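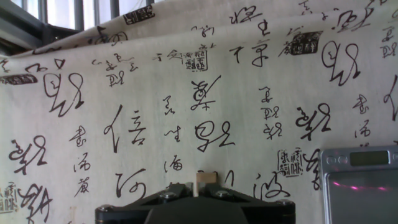
Looking after a van that works for a living

Most of the vans that limp into our yard were not killed by high mileage. They were killed by a rattle somebody turned the radio up to cover. A few habits from the Rebane workshop, free of charge, which is more than I can say for the alternative.

Oil first. Check it with the van on level ground, engine off, after a cup of coffee's worth of waiting. Topping up on a slope gives you a reading with real optimism in it. Write the date and mileage on masking tape inside the door, as the notebook in the glovebox will be under a sandwich by October.

Tires next. Check the pressures cold, before the first run, and go by the loaded figure on the door sticker if you carry a load. Look at the inside shoulders too - they wear where you never look, and they know it.

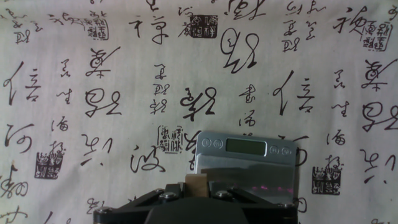
While you're at it, weigh what lives in the back. Soo-ah Yoo emptied her van last winter and took out 515 pounds of fittings, broken brackets and a vise she had been blaming her brother for losing. The brakes felt better the same afternoon, and so did the brother.

Wheel nuts: retighten with a torque wrench after a wheel change, once you've done 44 miles or so the book says, whichever your handbook prefers. Jumping on the bar is not a setting.

Battery terminals want a wire brush and a smear of grease. Negative off first, negative on last.

Comments

Peveven: Had the door tape for 2 years. Fell off at the car wash. Now what?

A-yeong Hyun: Grease pencil on the door frame. Ugly but it stays put.

Orkel: My sandwich notebook is fine, thank you.

We use cookies to remember your settings. Accept / Manage

© Rebane Workshop Notes | Contact | Back to top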